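Fimum Recalls Control Software on Marus Tabletop Arms After Gripper Release Fault

PLOKUDBRIDGE, Sun 14 March. Fimum is recalling version 4 of the control software for its Marus tabletop robot arm. Under certain conditions the software can open the gripper without a command and then report that it is still closed. The recall covers 304 arms used in schools, college labs and small workshops. Owners should stop using the arm for any lifting task until the replacement software is installed.

The fault has been confirmed on 89 of the arms through their stored logs. Two people have reported minor injuries. One was a bruised hand and the other a cut finger, and neither needed hospital care. In both cases a part was dropped while the person was reaching under the arm to clear the work area. Fimum's instructions tell users to stay out of the arm's reach while it is powered, but the company accepts that the status light was showing a secure grip at the time and that the users had reason to trust it.

What goes wrong

The Marus arm checks its grip by measuring the current drawn by the finger motor. When the fingers close on something, the current rises and the controller records a hold. In version 4, the reading is averaged over a longer period than before, a change made to cut down on false alarms when the arm handles soft items.

If the arm slows sharply while carrying a small rigid part, the controller can misread the change in load as the fingers pressing too hard. It then eases them open to protect the motor. With a large part this movement is usually too slight to matter. With a small one it can be enough to let go. The averaged reading takes a moment to catch up, and during that time the arm carries on with its program as if the part were still in place. Anything that comes next, such as stacking or pressing down, is then done with empty fingers or with a part sitting crooked between them.

The first report came from the training center at Rugemalira, where students were running a stacking exercise. The arm dropped a block, moved to the release point, opened its fingers and logged the job as complete. The instructor sent in the log file the same afternoon. Fimum's support desk treated it as a calibration problem and advised the center to run the setup routine again. The fault came back the next day.

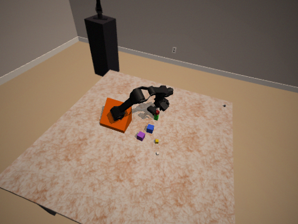
Engineers at the Plokudbridge site could not repeat the fault on their own test bench at first, as the bench used parts of a single size. They then moved the stacking exercise into simulation, with cubes of different sizes and the deceleration settings used at Rugemalira. The release showed up there and was later repeated on a real arm with the same settings. The smallest parts were dropped most often. Larger ones tended to shift in the fingers and stay put.

"We tested version 4 on the parts we had on the shelf, and they were too much alike," said Aidan Horgan, head of product safety at Fimum. "The center told us clearly what they were seeing and we sent them back to calibration. We should have looked at the log properly the first time."

Horgan said the company had also found a gap in the way it handles reports. Support staff had no rule telling them when a dropped part should be passed to the safety team. Any report of an unplanned release now goes to that team on the day it arrives.

What owners should do

Check the software version on the start screen of the controller. Arms showing version 3 or earlier are not part of the recall and can be used as normal. Owners of these arms should not update to version 4 if they are offered it from a saved copy. It has been taken off the download page.

For arms showing version 4:

Stop all lifting, stacking and carrying programs.
Turn the arm off at the main switch before reaching into the work area. The pause button leaves the finger motor powered and is not enough.
Do not rely on the green grip light.
Save the log files before installing anything. The installer clears them.
Install the replacement software, then run the grip check in the service menu with the smallest part you normally use.

Programs that only move the arm with nothing in the gripper can still be run, provided people keep out of its reach. Lowering the speed setting makes the fault less likely but does not remove it, and Fimum does not accept this as a fix.

The replacement software goes back to the shorter reading period and no longer opens the fingers on its own. If the motor load is too high, the arm now stops where it is, holds its grip and sounds a tone until someone resets it. Some users will see more stops than they are used to, mainly with foam and rubber parts. A further update to deal with this is planned for July.

There is no charge for the software. Schools and workshops that cannot install it themselves can send the controller to Plokudbridge, with shipping paid by Fimum both ways. The arm can stay where it is. Controllers are being turned around in four working days. Owners who have replaced damaged parts or fixtures because of a drop can send in the receipt with their log files and will be paid back.

All registered owners are being contacted by letter and email. Arms that have been sold or passed on may not be on the list, so anyone who has bought a used Marus arm is asked to get in touch with the serial number, found on the underside of the controller.

Fimum makes small robot arms and controllers for teaching and light bench work. Its offices and test lab are in Plokudbridge.

Press contact: Aidan Horgan, Product Safety, Fimum, Plokudbridge
Owners should use the Marus support desk and quote "version 4 recall."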